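4. Recording your first batch of examples

Right, the arm is bolted down, Oveo is talking to the wrist camera and you've done the gripper calibration from section 3 (if you haven't, go back, it takes ten minutes and I promise you'll regret skipping it). Now for the bit I like best, which is showing the thing what you want it to do.

I wrote this section after we did the Flemard sorting job, so the task all the way through is picking up bottles and putting them in a bin. If yours is socks or circuit boards the steps don't change much. Swap the nouns.

What you'll need

A clear bench, the objects you want handled, one bin or tray to put them in, and a second person if you can get one. You can record on your own, but you'll be forever putting the controller down to reset things and the takes come out jerky.

Caution: know where your emergency stop is before you power the arm, and keep it where you can hit it without leaning across the work area. Anyone resetting objects on the bench should be able to reach it too. If there's only one within reach of only one of you, move it.

Before you press record

1. Open Oveo and make a new set. Give it a dull, obvious name. I've got one called "test new FINAL b" and I couldn't tell you what's in it.

2. Set the target to 200 takes. That's enough for a first training run on one object and one bin. For mixed objects I'd go to 1000, but please don't start there! Do your 200, train on them, watch what the arm gets wrong, then record more of that.

3. Check the live view from the wrist. You want both fingertips showing at the bottom of the picture, with the pads clearly visible. If you can only see one finger the camera has slipped round in its mount, so loosen the collar, turn it back and tighten it again.

4. Put a few finished items in the bin. An empty bin in every single take teaches the model that bins are always empty, and it gets very confused by the second bottle. Ours usually has some old plastic and a cap or two in it.

Recording a take

5. Bring the arm to the start pose and open the gripper fully. Leave it there while the objects are being set out.

6. Have your helper place the objects by hand, somewhere different each time. Lying down, standing up, close together, far apart, necks pointing any old way. Two bottles at once is fine, and good practice for the model, as they'll end up touching and it has to learn to go for one.

Long sleeves are all right as long as they're not floppy. Keep cuffs and lanyards away from the finger linkages, and the controller stays on hold until the hand has gone. 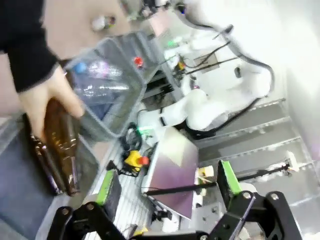
7. Wait for the hand to leave the view completely, then press record. Oveo gives you a 2 second countdown. Use it to check nothing is rolling. Glass bottles love to roll.

8. Drive the arm to the object, close, lift, carry, release. Go at a steady pace, a bit slower than feels natural. If you fumble the grip and recover, keep the take. Those are worth having. If you drop the bottle on the floor, bin the take and find a broom.

9. Press stop as soon as the gripper has opened and backed away. Long tails of nothing happening are a nuisance to trim later.

10. Mark the take good or bad straight away. You will not remember after lunch.

Note: shiny things. Brown glass throws bright highlights, and so does anything reflective you leave lying on the bench. I don't tidy all of it away, because the arm will have to cope with it in real use, but I do move things every 10 takes so the model can't use them as landmarks. Same goes for the blinds. Record some in the morning and some late afternoon if you have a window nearby.

Saving and sending to Tamuno

11. When you hit your target, close the set. Oveo writes it to disk and shows you a strip of first images, one per take. Scroll through and look for hands. Any take that starts with a hand in it gets deleted, however nice the rest is.

12. Choose Export, then Tamuno, and leave the Kevar profile ticked so the finger positions go across with the pictures. Without it you'll get video and no joint data, and the training run will stop with an error that mentions neither.

The upload is slow. Start it before you go home, and leave the arm parked and powered off while it runs. Training itself is in section 5.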